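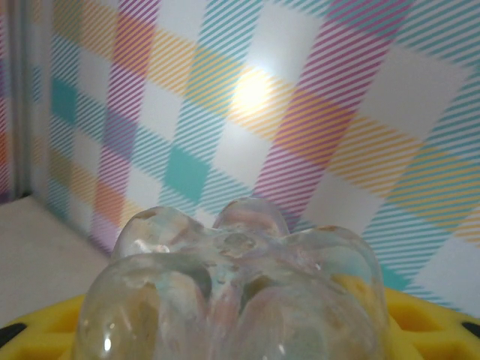

Fig. 1. Clear bottle, base end, close to the wrist camera.

Week 6 handout, costing a sorting cell
Nellham campus, 10/7/21

Read before the tute. Bring a calculator, phones are fine.

Job: pick clear plastic bottles, put them in a liner bag. Client is the Fostow depot. They want one arm on trial, then maybe more next June.

Start with the grip, then price the arm. Most groups do it backwards and end up with an arm they can't fit fingers to.

Quotes so far, all ex tax
Finger set, Tiviteo: $794
Wrist camera and cable: $1243
Mounting plate, guarding, e-stop: $2361
Spare finger pads, per pair: $130
Arm itself: lease only, see Vergara sheet

Pads are a consumable so they go in the running costs, NOT capital. Lost marks on this last year. Same for liner bags.

Clear plastic is hard on cameras. You see the background through it, plus glare. Allow hours for lighting and re-teaching, and put a labour rate on them. A line that says "setup" with no number gets zero.

Bag side next. Soft target, the rim moves. Decide if you're paying for a frame to hold it open or paying in slower cycles. Either is OK, show the working.
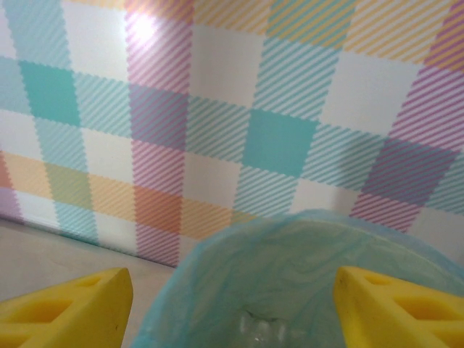

Vergara wrote back on the draft to say the lease quote leaves out freight and the yearly service, and that we should get both in writing befor anyone signs. Fair point. Add two lines to your sheet, leave them blank til the numbers come.

Due next tute
- one page budget, capital and running seperate
- payback in months, state your shifts
- one thing you'd cut if the depot says too dear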